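Pamolora Set-up Guide
Section 4: Marking out and keeping the work area

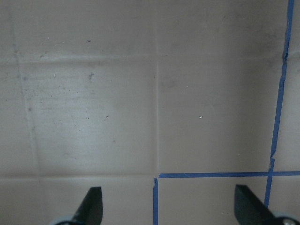
Reading time: 6 minutes

Most faults reported in the first week with a Pamolora arm are floor faults. The arm goes where it was told to go, and somebody has told it to go to a place that has since been moved, mopped over or relabelled. This section covers the rules for tape, tiles and tidiness. It is dull and it will save you a Wednesday.

Read Section 3 (Fixing the base) first. If the base can still be rocked by hand, stop here and go back. Tape laid around a base that rocks is decoration.

4.1 Before you start

You will need:

Blue painter's tape, one full roll
A steel rule or a tape measure you trust
A soft brush and a dry cloth
The zone sheet from the back of this guide
A pencil, for the zone sheet and nothing else

Set the arm to Hold and remove the key. Whoever is kneeling on the floor keeps the key in their own pocket. Hanging it on the hook beside the controller does not count, however nice the hook is.

CAUTION: Hold is a software stop. It is good enough for wiping a tile and it is not good enough for reaching between the fingers. For any work on the gripper, switch off at the wall and wait for the amber light to go out.

4.2 Laying the tape

1. Brush the floor, then wipe it with the dry cloth. Specks and crumbs of grout under the tape become lumps, and lumps become lifted edges.

2. Find the two corners of the zone nearest the base and mark them on the zone sheet. Measure both from the base plate. Do not measure from the wall. Walls are put up by people in a hurry.

3. Lay the long side first. Pull off a length, hold it taut, and press down from one end to the other. Use a single length where you can. If you must join two, overlap them and keep the outside edges in line.

4. Lay the side that crosses it. Let the strips run past each other at the corner, so that they make a cross. A cross shows exactly where the corner is, and it goes on showing it after one end has been scuffed.

5. Lay the remaining sides in the same way. Where a strip has to stop at a corner, butt it up close and rub the end flat with a thumbnail.

6. Walk round the zone and look at every corner from directly overhead. Fix what you find now, while you are already down there and in a bad mood.

Note: A small jog where two lengths overlap is allowed if the inner edge stays within the tolerance on your zone sheet. A gap or a curled corner should be put right before the first run. Tape that has begun to curl will not think better of it.

4.3 Tape and tile joints

On a tiled floor it is tempting to use the grout lines as a ready-made grid. They are straight enough to look reliable, and there lies the trouble. Tiles are set by eye and spacers, and a row that seems square at one end of a room may have other ideas by the far end.

The rules are short:

Never enter a grout line as a zone edge.
Never use a tile corner as a teaching point.
You may lay tape close to a grout line if that is where the measurement falls.
Where tape crosses a joint, press it down into the joint with a fingertip. Raised grout will push the edge up or make it bend, and the bend will then be read by the next person as deliberate.

Pale, plain floors suit blue tape well. If your floor is blue, see the list of other colours in Appendix B, and our sympathies.

4.4 What may be inside the lines

During a run, the zone holds the items on the job sheet and nothing else. That rules out mugs, phones, spare fixings, the brush you used in 4.2, and the item you are only putting down for a second.

Between runs, the zone is left bare. An empty zone is the normal resting state. It is not shelf space, and a note saying "please leave here" does not alter its status.

The tape belongs to the floor and the fingers belong to the arm. It is quite normal for a finger to pass over a strip, or to hide the end of one, when seen from the wrist. It becomes a fault when the fingertip touches the tape. If that happens, raise the approach height on the Onov controller by one step and run the path again at walking speed.

4.5 Checking the view from the wrist

1. Turn the key to Teach and move the arm to the Look Down position.

2. Open the wrist view. Both fingers should show at the bottom, one to each side, with floor visible between them.

3. Check that at least one taped corner is in view. If all you can see is floor, the arm is in the wrong place or the tape is. Measure before deciding which.

4. Look at the light. Some unevenness across the floor is acceptable. A bright gleam lying over a taped corner is not, and a blind or a moved lamp will usually cure it.

5. Save the view under the zone number. Do not save it as "final". There are already several of those.

Note: Dust flecks show up plainly on a pale tile from this height. They seldom upset the arm, but a fleck inside the zone can be taken for a very small part by the Aluslow sorting add-on, which is an optimist. Brush again if you use it.

4.6 Upkeep

At the start of each shift, look at the corners. Once a week, run a thumb along every strip. Once a month, lift the whole lot and lay it again from the zone sheet. Do not lay new tape over old. Layers creep outward, and after a while you have a zone with a kerb.

If the floor has been wet-mopped, treat the tape as suspect until it has been checked by hand.

CAUTION: Tape is a marker for people. It does not stop the arm, and the arm does not know it is there. The limits that matter are those entered in the controller, and they must be tested as set out in Section 6 whenever the tape is moved, by however little.

4.7 Fault codes for this section

129 – Zone edge not confirmed. Repeat 4.5 from step 1.
332 – Corner not found in saved view. Check for lifted tape, glare, or a zone saved under the wrong number.
437 – Object in resting zone. Remove the mug.

If a code returns after two attempts, write it on the zone sheet with the time and leave the arm in Hold. Sites with a Wu base plate should also check the levelling feet, following the steps on page 56.

Next: Section 5, Teaching the first path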